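The Imari project has reached 342 recorded runs in its effort to teach a robot arm to handle clear and shiny objects, the team said in March. Each run is one short task, driven by a person at the controls, with video saved from the arm's cameras. The target is 1,702 runs before training begins.
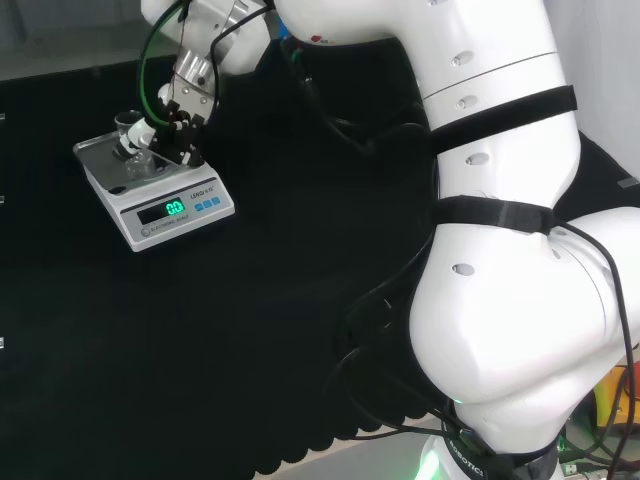
Transparent cups and bottles are a known problem for learning systems. Their edges are hard to pick out, and reflections from overhead lights shift as the camera moves.

"A model that has only seen cardboard boxes has no idea what to do with glass," said Torunn Eklund, who leads the project.

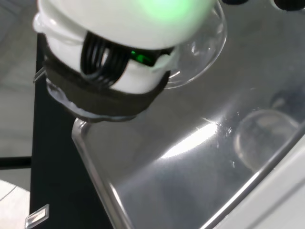

The gripper over a clear tray, with a transparent sphere near the right side.

Eleven operators share the work in shifts. They are told to vary their approach from run to run and to keep going after a missed grasp. Failed attempts are labeled and stored with the rest.
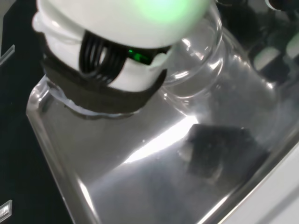
Oľga Zelenák, who checks the recordings, said she rejects runs in which the video and the arm's position data are out of step. Slow or clumsy runs stay in.

The objects are grouped into three sets: clear plastic, glass and bare metal. Operators finish a set before moving to the next, and the lighting is left unchanged within each one.
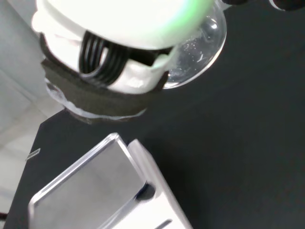
Training will be handled by Cestus, the project's software partner. Eklund said a first model will be tested on items left out of the recordings, and the results will decide whether a fourth set is added.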